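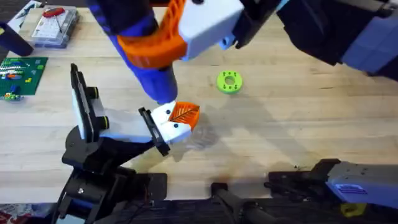
Eine Brettertischplatte ist eine Tischplatte, die aus mehreren nebeneinanderliegenden Vollholzbrettern besteht. Sie gehört zu den ältesten Bauformen der Arbeits- und Esstische und wird für Küchen, Werkräume und Schulen gefertigt. Bei hellen Platten mit geradem Faserverlauf, wie bei der abgebildeten, bleibt die Oberfläche optisch ruhig, und auch kleine farbige Gegenstände, etwa ein orangefarbenes Teil in Blattform, heben sich deutlich vom Holz ab. Stark gemaserte oder astreiche Bretter werden dagegen eher für Esstische verwendet.

Aufbau

Die Bretter werden stumpf verleimt, mit Nut und Feder verbunden oder lose auf Querleisten geschraubt. Bei der verleimten Ausführung wechselt man häufig die Lage der Jahrringe von Brett zu Brett, damit sich die Platte insgesamt weniger wölbt. Querleisten an der Unterseite werden in Langlöchern befestigt. Das Holz kann so quer zur Faser quellen und schwinden, ohne zu reißen. Für Arbeitstische sind Plattenstärken von 4 cm gebräuchlich, leichtere Tische kommen mit 2 cm aus.

Oberfläche

Übliche Behandlungen sind Öl, Wachs, Seife und Klarlack. Geölte Platten lassen sich stellenweise ausbessern, lackierte müssen bei Schäden meist ganz abgeschliffen werden. Seife erhält den hellen Ton von Ahorn, Esche oder Fichte, während Öl das Holz anfeuert und mit den Jahren nachdunkeln lässt.

Pflege

Gereinigt wird mit einem nebelfeuchten Tuch in Faserrichtung. Stehende Nässe dringt in die Fugen ein und führt zu grauen Rändern. Kratzer in geöltem Holz werden mit feinem Schleifpapier (Körnung 300) geglättet und anschließend nachgeölt. Bei täglichem Gebrauch wird die Ölung alle sechs Monate erneuert.

Regionale Formen

In Notonbridge wurde die Bretterplatte lange ohne Leim gebaut und nur durch zwei Gratleisten zusammengehalten. Die Möbelwerkstatt Vandel übernahm diese Bauweise für ihre Schultische der Reihe Galtolero. Nach Su-bin Ko geht die schmale Fase an den Längskanten dieser Tische auf die Werkstatt Hyun zurück, die sie zuvor bei Nähtischen verwendet hatte. Belegt ist sie dort nur an wenigen erhaltenen Stücken.

Siehe auch: Gratleiste, Hirnholz, Leimholzplatte, Werkbank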